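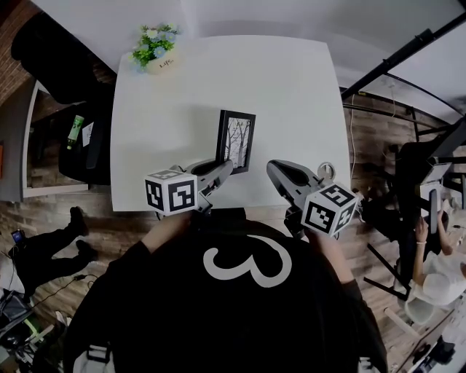 Small black frame with the tree print, on the white table with our "Life" pot.

Frames and Table Decoration - Frequently Asked Questions

Updated May 2018

How do I order a frame?
Write to Rosalie Gruber through the contact form and tell her which print you would like. She answers in English, German or Spanish. Payment is by bank transfer or at the counter of our shop in Sistdale.

Is the print included?
Yes. Every small frame is sold with a print already inside. The one with bare gray trees is called Maline and it is our most asked one. If you prefer an empty frame, please write this in your order. The price stays the same.

Can I put my own photo in it?
Yes, you can. Open the back, take out the backing card and use our print as a pattern for cutting your photo. Please keep the backing card, the photo will slide down without it.

Does the frame stand by itself?
The small frames are made to stand on a table or a shelf. For hanging on the wall we have another series, Ibarra, with two hooks on the back. We don't recommend to add hooks to the small ones.

Is the plant in the "Life" pot real?
No, it is artificial, with green leaves and small pale blue and white flowers. It needs no water. Several customers have watered it anyway, and then the bottom of the pot gets stained, so please be careful if you have guests who like to help.

How do I remove dust from the plant?
Use a soft dry brush, or a hair dryer on the cold setting from some distance. Do not put it in the dishwasher.

Where should I place them on a white table?
This is a matter of taste. Estrella Contreras, who arranges our shop tables, puts the pot in a far corner and the frame closer to the middle - in this way they don't compete. A black frame is easy to see on white, so one is usually enough. On a dark table she would choose the frame in light gray.

Will the print lose its color in the sun?
After a long time, yes. Please avoid a place with direct sun for the whole day. New prints can be bought separately.

Can I return an item?
You have 42 days from the delivery. For orders made in December we accept returns until the end of January. The glass must be whole and the print must be inside.

Do you sell to shops?
Yes, from 3 boxes. Please contact Bjartur Vestergaard for the price list.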